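Home Posts Projects About Search

The planner finally opens the oven door

I've been chasing this one since November, and last night it went in! The simulated kitchen has an oven with a long bar handle, and until this week my motion planner treated the door like any other obstacle. It would get the gripper close to the handle, decide that the handle was something to avoid, and back off very politely. Forever.

The fix was to stop asking for a single grasp pose. Undard (my planning layer, still held together with tape) now samples 64 poses along the bar, throws out the ones the arm can't reach, and then checks whether each survivor can follow the whole arc of the door. That last check is the good part – a grasp that looks perfect at the start can leave the wrist jammed against its limit halfway through the swing.
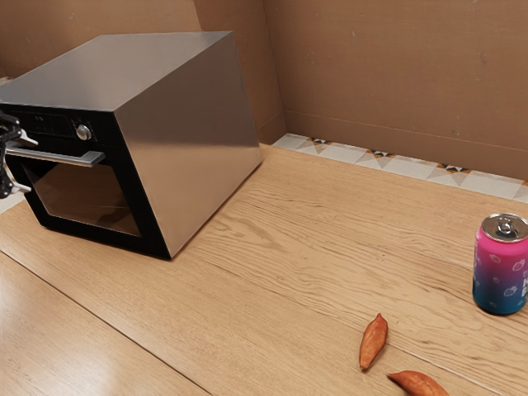 I also switched the controller over to Donach for the pulling phase. It lets the hand give a little sideways while staying firm along the arc, so a small error in the hinge estimate doesn't turn into a fight between the arm and the door. With the old stiff controller, being off by 2 degrees was enough to make the solver blow up and fling the door into the wall. Fun to watch once.

Out of 26 random starting positions, only 5 fail now, and all of them are cases where the base is parked too close. I'm so happy with that! Base placement is a separate module and I've been putting it off, but I think the same trick works there: score each parking spot by how much of the arc it leaves open.

Next I want to clean up the logging, because right now a failed plan just prints "no" and I have to guess which check said it.

Filed under: motion planning, simulation, kitchen tasks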